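4.3 Good practice at the folding table

You've got both arms powered, homed and talking to each other – well done, the fiddly part is behind you! This section covers the house rules for running cloth tasks on the Yilma two-arm station. They're the same rules we follow at Praten, and they apply whether you are driving the arms by hand or letting a saved routine do the work.

Before you start

1. Read the risk sheet for your room and sign it. If the table or either arm base has been moved, the old sheet no longer counts, so fill in a new one.

2. Agree who holds the stop button. One person, one button, for the whole run. Swapping halfway is fine as long as you say it out loud and both of you hear it.

3. Keep people at least 400 mm outside the reach of either arm. Tape on the floor works beautifully, and bright tape works even better.

4. Set the speed limit to 300 mm per second for any new garment. You can raise it later, once the same fold has run cleanly with the person on the button happy to go faster.

5. Set grip force to 35 per cent. T-shirts need surprisingly little.

CAUTION: Never reach in to straighten a sleeve while the arms are live. Press stop, wait for the amber light, then reach.

Note: Error 923 means the two arms have been given paths that cross. Clear it at the console and check both paths before you restart. Please don't just press Resume!

During the run

6. Lay the garment down any way you like. Creases and folded-over corners are good practice for the routine, and you'll learn a lot from watching how it copes.

7. Let one gripper take hold of the fabric before the other comes down. The free gripper should wait open, just above the table, with its fingers clear of the cloth.

8. Watch the cable on each arm as well as the fingers. It should hang in an easy loop and never pull tight at the wrist. 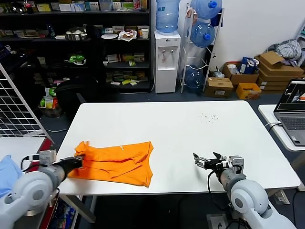
9. Check the table top between garments and brush off any crumbs or specks. Grit on the surface gets under the fingers and can mark light fabric.

10. When you finish, open both grippers, send the arms to rest and write up the run in the Wundura log. Near misses go in too – they are the most useful pages we have.

Questions about these rules go to Comfort Issahaku at the Zandport workshop, who loves getting them. Section last revised March 2026.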